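4.2 Storage of small items in the home

Of the 998 households in the Bemia survey, most kept small items on whichever surface was nearest the door. Boxes were common but often left open, and few had a fixed use. Requena found the same pattern in Ovska – though only among older tenants.
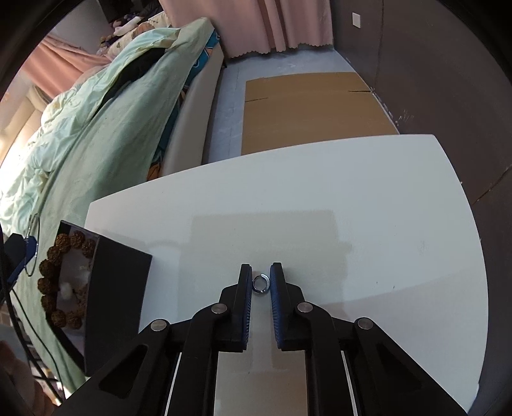

Figure 3. Small items on a white tabletop, with a ring of brown beads in an open black box.

Households that had moved in the previous 13 months were less settled in their habits. We return to this group in Section 5.

Contact: Eusebio Requena, Zelthorpe | © The authors | Back to top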